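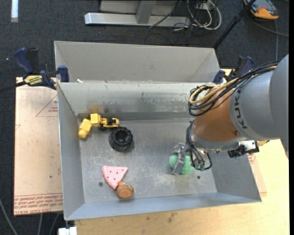

Puka 300 metal bin, gray

Open-top rectangular bin for parts, toys and mixed loose goods. Can be used singly or set end to end in a row.

Inside length: 700 mm
Inside depth: 300 mm
Floor: flat, with round holes
Max. load: 36 kg
Pack size: 8

Surface scuffs with use; this does not affect the load rating. Wipe clean with a damp cloth. Do not stack when loaded.

Sold by Lidbridge. Lead time on full packs: 8 working days.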